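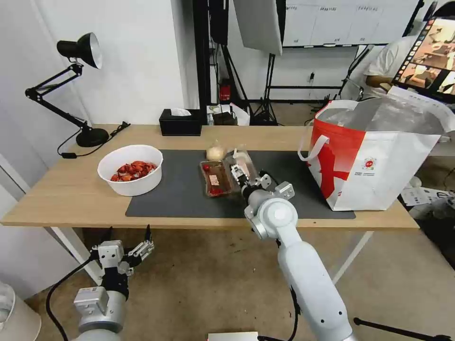

Slide 1. Strawberries, a roll and the lined bag, on the gray mat.

Leave this one up while people find their seats. Start when the back row has settled.

Good evening, everyone, and thank you for coming out in January to hear a person talk about lunch. My name is Xolani Ngubane, and I run the packed food side of things at the Talness community kitchen, where over the past year we sent out 2,969 bags. I'm going to talk about packing them, and mostly I'm going to talk about strawberries, so I hope nobody is allergic.

(Pause. Sip of water. Don't rush the next part.)

Look at the bowl on the left first. Those are cut. Now look at the clear container in the middle, with the little label on its lid, and you'll see more red in there. A bowl is a lovely way to serve strawberries and a terrible way to send them anywhere, and my first two months on this job were spent learning that with a mop in my hand. Once a berry is cut it starts giving up its juice, and whatever is sitting next to it will drink that juice right up. Usually that's the bread!

Tell the story of the school picnic here. Keep it short, Sibusiso has heard it many times and he'll be sitting in front. 48 lunches, every roll pink on the bottom, and one very polite little girl who asked me if it was cake.

So, the order we use now. Fruit goes in a box with a lid that snaps, and the box goes in first, flat, right on the bottom of the bag. Anything wrapped in plastic goes beside it. The roll goes in last of all, on top, where it can't get squashed. If you have a soft roll, a round one like the one behind the container, give it its own paper bag too. I know it's one more thing to buy. We went back and forth over it and I still think it's worth the pennies.

Point to the bag on the right. You can see the silver lining at the top. A lined bag keeps cold food cold for a while, but it won't make warm food cold, and people do mix those up. Chill the berries before you cut them, chill the box if you've got room in the fridge, and then pack. Leave the bag standing open while you work so you aren't fighting with the handles.

(If there's time: the mat. Dark is good, a stray bit of stem is a pain to spot on it but juice doesn't leave a mark you'll be looking at all year. Ask if anyone has a favorite kind.)

Somebody always asks about the lamp. Yes, I like a good lamp that bends, especially in winter when we start at 6 a.m. and the overhead lights make every berry look the same. Turn it down over the bowl and check for soft spots before the lid goes on. And keep tissues within reach. I would say a damp cloth as well, but Sibusiso Venter says tissues, and he trained me.

Next slide is the label sheet. Hand out the 13 printed copies, ask people to share, and remind them that the date goes on before the lid gets cold and the pen stops writing.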